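Drenley estrena en septiembre una línea de caldos fríos y pide disculpas a la cuchara

Caldeira, 4 de junio de 2024. Drenley, la casa de bebidas vegetales que lleva 14 años convenciendo a la gente de que el apio sabe a algo, presentará en septiembre Karnix, una gama de caldos fríos para beber directamente de la botella. Sí, sopa. Sí, con tapón de rosca.

La gama arranca con cuatro sabores: tomate asado con comino, pepino y eneldo, zanahoria con jengibre y remolacha con manzana ácida. Hubo un quinto, de coliflor, que llegó hasta la última cata interna y del que la empresa prefiere no dar más detalles.

Para llegar a las recetas definitivas, el equipo de cocina preparó 80 versiones distintas y las sometió al juicio de 1.359 personas en mercados, oficinas y polideportivos. La pregunta más repetida fue si había que calentarlo. La respuesta sigue siendo no, aunque el departamento de atención al cliente ya se ha resignado a contestarla durante el resto de su vida laboral.

«Nos dijeron que esto ya existía y se llamaba gazpacho», explica Mafalda Vilela, directora de producto de Drenley. «Tienen parte de razón con el de tomate. Con el de remolacha les costó más encontrar el insulto».

Los caldos no llevan azúcar añadido ni colorantes. Sí llevan sal, porque en la primera ronda de catas se probó a quitarla toda y los comentarios recogidos no son aptos para un comunicado de prensa. Cada botella debe conservarse en frío y agitarse antes de abrir; el orden importa, como pudo comprobar la camisa de la propia Vilela.

Karnix se venderá en 23 puntos de venta de Caldeira y alrededores, además de en las cafeterías de los gimnasios Nunosport, que han aceptado retirar una balda entera de barritas de cacao para hacerle sitio. La botella de remolacha vendrá con una servilleta.

Los medios interesados en recibir muestras pueden solicitarlas al departamento de comunicación de Drenley, indicando sabor preferido y dirección de entrega. De coliflor no quedan.

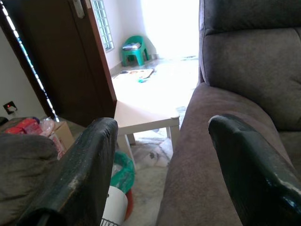
Foto: Drenley / Comunicación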